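Kakthorpe Board > Food & Pantry > Mailing snacks to a kid at college

latuheru_lane
Posts: 3,324
I'm putting together a snack box for my daughter, who is in her first year away. Plain brown cardboard box, nothing fancy. She likes the spicy stuff from the Asian grocery, the small single packs. I have 40 dollars to spend including postage and it needs to get there before finals in December.

Sorting is happening on the guest bed. My question is whether to stand the pouches up or lay them flat. 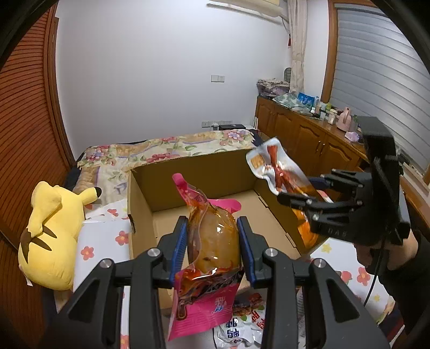
Spicy snacks going in. Pikachu is on the bed too.

Some of the pouches have a clear window and I can see the food is pretty glossy, so I'm guessing there's oil in there. I don't want it all over the box.

garari5
Flat, heavy ones on the bottom. Standing them up wastes space and they fall over in the truck anyway.

Teun Verhoeven
I disagree with garari5. Oily snacks should stand up, top seal at the top, packed close enough that they can't tip. If one leaks, the oil stays in the bottom of its own pouch. I mailed 5 boxes last year that way and had one leak.

Also, look at the pink one. The top flap looks torn to me. I'd check it before it goes in.

latuheru_lane
Good eye. I'll check the seal, and if it's open I'll eat it.

garari5
One leak in 5 isn't a great record, Teun. Put the oily ones in a zip bag and it doesn't matter which way they face.

Teun Verhoeven
It was a small leak. But yes, bag them, I do that now too.

clasari_m
Is that a hole in the side of the box? On the left. I'd tape over it on the inside and outside. A small packet can work its way out of a gap like that, or the cardboard starts tearing from there.

latuheru_lane
There's a notch, yes. I was going to leave it. I have packing tape so I'll cover it.

clasari_m
Please do. And write her address on a piece of paper inside, in case the label comes off.

garari5
Does the Pikachu go in the box? It would fill the empty space better than newspaper.

latuheru_lane
No, he stays home. She said her roommate would laugh at her. I might ask again.

Teun Verhoeven
If he does go, bag the snacks first. Chili oil does not come out of plush.

latuheru_lane
OK. Zip bags, standing up, tape on the notch. I'll post what the postage came to.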